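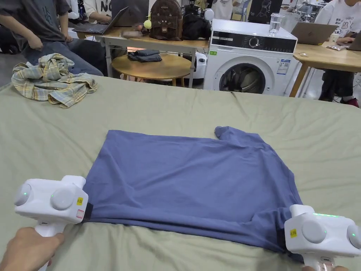 Open Day at the Rirdale Site: Laundry Handling Demonstration
Forum: Visits and Events

Posted by rirdale_outreach
Thank you to all members who attended the November open day. The garment session used hand-held grippers, with the operator taking a T-shirt by its two lower corners on a covered table. Visitors were welcome to stand behind the table and ask questions. Comments on the session are invited in this thread and will be passed to the demonstration team.

Posted by Grosten_Facilities
Our department sent 2 staff members. They found the session well organized and the operators patient with questions. They were less certain of its value to a commercial laundry. Our plant handles 1,978 pieces on an ordinary shift, and the program notes gave no handling rate at all. We would ask that one be published before the next visit.

Posted by dadis_training
With respect to the previous post, a handling rate was not the purpose. The program described a session on how a person grips and moves cloth so that the motion can be recorded. Asking for pieces per hour at this stage is premature.

Posted by Grosten_Facilities
The invitation we received was headed "Automation in Laundry Operations." Members traveling at their employer's expense will read that as a statement about production. If the session concerned recording, the heading should have said so.

Posted by rirdale_outreach
The point about the heading is accepted. The text was carried over from an earlier notice and will be corrected.

Posted by linen_room_9
I attended the afternoon group. My concern is the hem. Taking a T-shirt by the bottom corners gathers the edge where the jaws close, and in our linen room that edge would have to be smoothed again before folding. We train new staff to lift from the shoulders. Was this method considered?

Posted by dadis_training
Both methods are in the Yalçınkaya handling guide, which our trainers use. The hem grip is taught first for shirts lying face down. I do not agree that it is inferior. Some gathering at the corners is to be expected and comes out with a light pull.

Posted by linen_room_9
A light pull is an added step. I will leave the matter there, but I would like to see both methods shown side by side.

Posted by rirdale_outreach
A side-by-side comparison has been requested for the spring program. Places will be limited to 80, and registration will open to forum members first.

Posted by Grosten_Facilities
Please reserve two places for our department.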